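Chapter 8
Shelf Stock and Replenishment in Small Stores

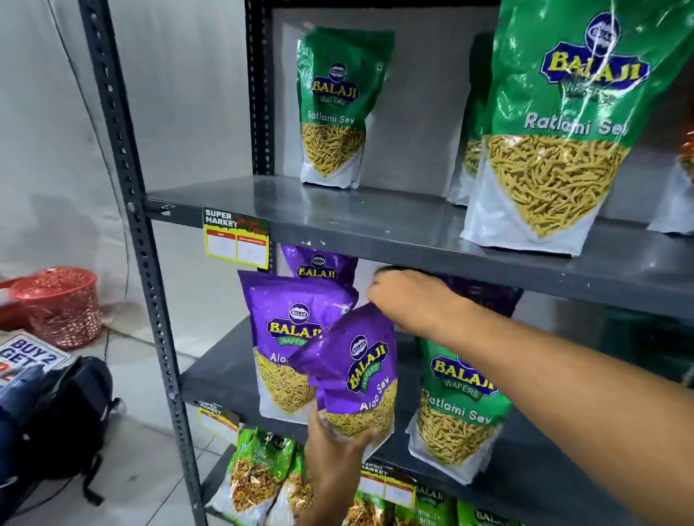
Figure 8.1 Packets of Ratlami Sev on the upper shelf of a metal shelving unit, with hands arranging packets on the shelf below.

Learning objectives

After studying this chapter you should be able to:
define facing, shelf depth, shelf capacity and reorder point;
calculate the capacity of a shelf for boxed and bagged goods;
set a reorder point from daily sales and delivery time;
explain how stock rotation affects waste.

Key terms: facing, shelf capacity, safety stock, lead time, reorder point, rotation, phantom stock

8.1 The shelf as a store of goods

Chapter 7 treated the back room as the main place where stock is held. In a small store this is often untrue. Many shops of less than 105 square meters have no back room at all, or one that holds only drinks and cleaning supplies. The shelf then does two jobs. It displays goods to the customer, and it holds the stock from which sales are made until the next delivery arrives.

These two jobs pull in different directions. Display favors a wide range with a few units of each item. Storage favors a narrow range with many units of each. Most of the decisions covered in this chapter are a settlement between the two.

A facing is one unit of an item visible at the front edge of the shelf. An item with three facings occupies three positions side by side. Units standing behind a facing add to its depth but not to the number of facings. Shelf capacity for an item is therefore:

Capacity = facings × units per row × layers

For boxed goods the calculation is exact. For bagged goods it is an estimate. A bag of fried snacks is filled partly with gas, and its thickness varies from one bag to the next. Bags also lean, slide and press into one another. The usual practice is to fill one row by hand, count the units, and use that count in place of a figure worked out from the package size. The count should be repeated whenever the supplier changes the package.

Layers are normally set to one for upright bags. Laying bags flat and stacking them raises capacity, but it hides the front panel and can break the contents of the lower bags.

8.2 Lead time and the reorder point

Lead time is the period between placing an order and having the goods ready for sale. It includes the time taken to unpack and shelve them – a step that is often left out of the calculation and may add most of a day when a delivery comes late in the afternoon.

The reorder point is the stock level at which a new order should be placed:

Reorder point = (average daily sales × lead time in days) + safety stock

Safety stock covers days on which sales run above the average or the delivery is late. Section 8.5 gives a method for setting it from past sales. Until then it will be stated in each problem.

Worked example 8.1

The Lunis store sells an average of 11 bags of a salted snack per day. The supplier, Zenow, delivers three days after an order is placed. Safety stock is set at eight bags. Find the reorder point.

Expected sales during lead time: 11 × 3 = 33 bags
Reorder point: 33 + 8 = 41 bags

The item has four facings, with eight bags in each row and one layer. Its shelf capacity is 32 bags. The reorder point is higher than the capacity of the shelf, so the item cannot be managed from the shelf alone. The store may add facings, hold extra stock elsewhere, or arrange a shorter lead time. Adding two facings gives a capacity of 48 bags and brings the reorder point within the shelf. It also removes two positions from some other item, and the effect on that item must be checked in the same way.

8.3 Rotation

Goods with a printed date should be sold in date order. New units are placed behind old ones, and the old units are brought forward to the front edge. On a shelf open only at the front, this requires the row to be taken out before the new stock is put in. The labor involved is small for one item but considerable across a full range. A store carrying 3000 units of dated goods should rotate by section on a fixed schedule, with fast-selling sections rotated at each delivery.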